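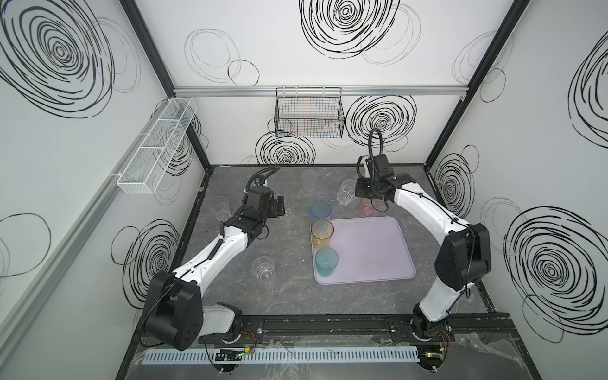 Narklow two-arm table cell, with both arms over the table and the optional scribbled walls.

Narklow 467 Table Cell
Refurbished and in stock at Gorumgate
Sold with setup, one spare cable kit and a fairly opinionated manual

Overview

The Narklow 467 is a bench cell with two arms, three walls and one marble-patterned table that has outlasted several of our ideas about it. It is meant for handling small household objects: cups, trays, lids, the contents of any kitchen cupboard you can spare. It will not weld, palletize or impress anyone from the automotive trade.

We take these cells in used, strip them, replace what deserves replacing and send them out again. This page covers what you get, how it goes together on your floor, and the upkeep it will want from you afterward. If you have bought a used cell elsewhere and arrived here looking for the manual, welcome. The care section works just as well on yours.

What is included

Two arms with grippers, matched and tested as a pair
Table top and frame
Three wall panels, plain white or printed
Corner posts and overhead rail
Front mounting bar with slotted cable duct
Wrist cameras, one per arm
Yüksel cable kit (two complete wrist runs and a bag of ties)
Two wire baskets for the walls
Printed manual, 50 pages, of which the wiring diagram is the good one

Cups, trays and anything else you plan to pick up are your department.

Setting it up

Allow an afternoon. The old brochure said an hour, and the person who wrote it had the cell delivered already built.

Put the table where it will stay and level it before the arms go on. Check the level again after they go on. Each arm bolts to the front bar at its own end, left arm to the left, and they are labeled on the underside of the base, where you will be able to read the label only if you look before bolting. Snug all the bolts first, then tighten them in a cross pattern.

Walls come next. The corner posts set the angle, so resist the urge to straighten a panel by leaning on it. Printed panels can go in either way up. The scribbles have no top, and we have had long phone calls with customers who were sure they did.

Run the cables last. Power and signal drop into the duct below the front bar, and the duct cover should close without persuasion. If it needs a knee, you have too much slack in there and it wants to come out at the end, behind the base, tied off in a flat loop.

First power-up is done with nothing on the table. Both small boards at the front should show green within a few seconds. One green and one dark is nearly always a half-seated plug on the dark side. Two dark is nearly always the wall switch.

Wrist cables
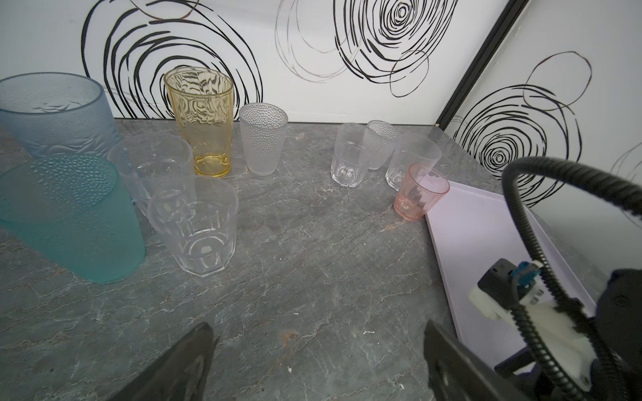 Wrist cable failures account for most of the repair requests that reach our bench, and most of those cables were routed too tight by somebody who liked things tidy. The corrugated hose needs to stand up in a loop that looks careless. From the wrist camera you should be able to see it much as it shows here, rising from the lower right, arcing over and coming back down toward the module with the blue connector. If your own view shows the hose pulled flat against the wrist, let some out at the tie nearest the elbow and look again.

To check a run, move the arm by hand through its full reach with the power off. Go slowly and watch the loop. It should change shape without ever going straight and without catching on the gripper. Then turn the wrist both ways to its stops. A click from the connector means the latch is tired. A click from your own wrist is outside the warranty.

Replacement takes one person 21 minutes, by the clock in our workshop, with the second run going faster than the first. You will need the small hex key and somewhere to put the screws. Unplug at the base end first, then at the module. Slide the old run out with a length of string tied to it, untie, tie on the new one, and pull it back through. People who skip the string get to take the forearm cover off, and the forearm cover has eight clips and a long memory.

Do not swap the left and right runs. They look identical. The right one is longer.

Grippers and fingers

Wipe the finger faces with a damp cloth at the end of each working day and let them dry open. Polish, silicone spray and whatever is in the blue can under your sink are all bad ideas. Anything that makes a finger shine also makes it drop cups.

Every month, close the fingers on a sheet of plain paper and pull. The paper should resist along the whole face. If it slides out from one side, the finger has gone out of square; loosen its two screws, close the gripper on the flat gauge from the kit, and retighten with the gauge still held. New finger pairs are kept at Gorumgate and usually go out the same day if you ask before 3 p.m.

Table and walls

The table top cleans up with soap and water. So do the walls, provided you use a soft cloth on the printed ones. Scouring pads take the ink off beautifully.

Clear crumbs before every session. The pattern on the top is good at hiding things, and a grain of something under a cup is enough to tip it as the fingers close. A low look across the surface with a flashlight finds more than staring down from above.
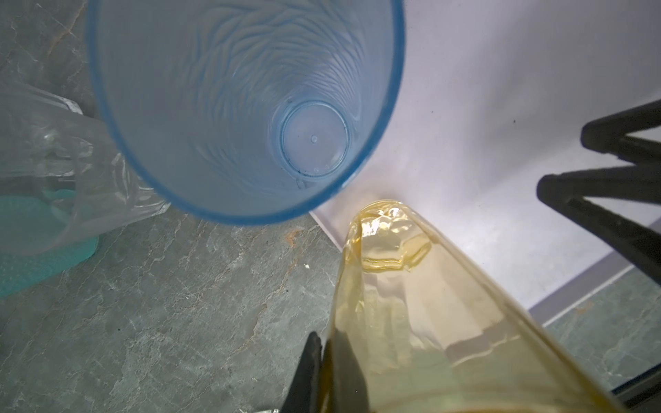
Wrist camera view into a blue cup. The white speck on the countertop just below it is the sort of thing the flashlight is for.

Camera care is short. Blow, then wipe, with a lens cloth and never a sleeve. If the view has gone soft, clean it before you touch the focus ring. We set the ring here and put a dab of paint on it, and a broken dab is how we learn that a customer did not clean it first.

Clear cups are the hardest customers you can put on this table, particularly next to each other. Dim the room light on one side if you can. If you can't, start with colored ones and build up your patience.

Service schedule

Daily: wipe fingers, clear table, glance at both green lights
Monthly: paper test, wrist cable check, camera lenses
Every 50 hours of arm time: base bolts, duct cover, basket hooks
Once a year: send us the logs, or the arms, or both

The basket hooks are on the list because of an incident in December involving a bag of spoons. We have since changed the hook.

Options

Plain or scribbled walls, no price difference. Scribbled gives the cameras more to hold on to. Plain gives your visitors less to ask about.

Grokent base plates, for tables that live near a loading door or a teenager with a drum kit. They replace the standard feet and go on from below, so order them with the cell if you want them at all. Fitting them later means taking both arms off, and by then you will be fond of your alignment.

Extra wire baskets, long or short. They hang from the rails and should hang empty of anything heavy.

Clear sheet for the front bar. It keeps spills off the wiring, crinkles when you lean on it, and has to be lifted before you open the duct.

Repairs

Arms can be sent in singly, but send the pair if you can, as we match them together on the same bar. Pack the gripper open, with foam between the fingers. Put a note in the box saying what happened. "Stopped" is a popular note and we would welcome a second word.

Repairs are run by Müzeyyen Değirmenci, who also wrote the manual and will know from your first question whether you have opened it. She answers between 9 and noon. Have the serial number ready; it is on the underside of the base, next to the label you didn't read before bolting.

Stock and delivery

Cells ship from Gorumgate on one pallet, walls on top. Please don't stack anything on the walls. Collection is possible by arrangement and needs a van with a flat floor. Arms only, table only and single wall panels are listed on the parts page, along with the left forearm clips, sold in bags of eight.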